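About Rodel Workshop

Rodel is a shared workshop in a former tile showroom, which explains the eleven kinds of flooring and the one very good bathroom. We build household robots here. More exactly, we build one household robot, repeatedly, and have been doing so since a November when the heating was still somebody else's problem.

How it started

Friederike Tiedemann signed the lease because she needed room for a lathe. Jörg Teuber moved in because he needed room away from his family's dining table, a wish his family shared. Between them they had 2,000 euros, a set of motors bought at a bankruptcy sale, and a plan to automate the laundry by spring. They did not say which spring.

Svenja Ehlers and Manju Vishwakarma joined the following year, Svenja for wiring and Manju for everything that happens after the wiring. The membership list has grown since then, and so has the shelf of parts labeled "good, do not use."

What we make

Our machine is called Wondov. It has two arms, a gripper on each, and opinions about socks. The first version could lift a towel and put it down again in the same place, a skill we demonstrated to visitors for most of a summer. The second version could move the towel somewhere else, and the third dropped it on purpose. Each of these was treated as a breakthrough and celebrated with the same brand of supermarket cake.

The fingers are where most of the hours have gone. We have printed 141 of them in various shapes, and the rejects live in a bucket by the door. Members are welcome to take one home. Few do. Early fingers were too soft to hold denim and later ones were stiff enough to put a hole in a pillowcase, so the current design is a compromise that annoys everyone equally.

The arms are driven by a controller board that Manju named Fastus, in what we assume was a hopeful mood. It has been redesigned often enough that we no longer put version numbers on the silkscreen, just a small drawing of a snail. The software is shared with members and comes with documentation, some of it about the software.

What we don't make

We don't make products. A firm called Wiegand once wrote to ask for a quote on 400 units, and we were flattered for an entire afternoon before anyone asked who would assemble them. We don't do repairs either, though people keep arriving with vacuum cleaners.

How we work

The shop is open every Thursday from six in the evening until the last person loses patience. New members get a bench, a drawer, and an introduction to the lathe from Friederike, who will not be hurried through it. You don't need to know anything about robots. You do need to be able to watch one miss a shirt and then go back and read the log.

Laundry remains the main event. Washing machines are round where you'd like them to be flat, and cloth never lies the same way twice. Reaching into the drum and getting back out with something in the grip is one job, and finding the basket is another, and we keep a separate notebook for each.

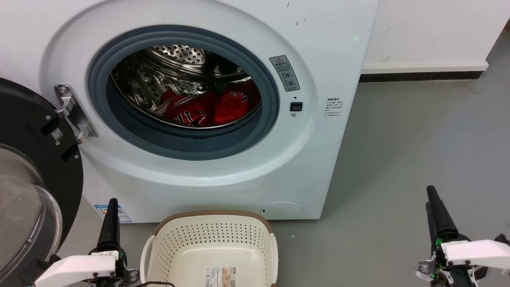

Zdeňka Doležal thinks we should have started with dishes, on the grounds that a plate has the decency to stay the same shape. She has told us this at every open evening, and has been offered a bench and a drawer of her own to prove it. So far she has accepted the drawer.

Money and membership

Rodel is paid for by its members. Last year we spent 1,305 euros on motors and rather less on chairs, as you'll notice when you sit down. Dues are posted on the board inside the entrance, next to the fire extinguisher and the cake rota.

If you'd like to join, come by on an open evening and knock hard. The bell is on the list.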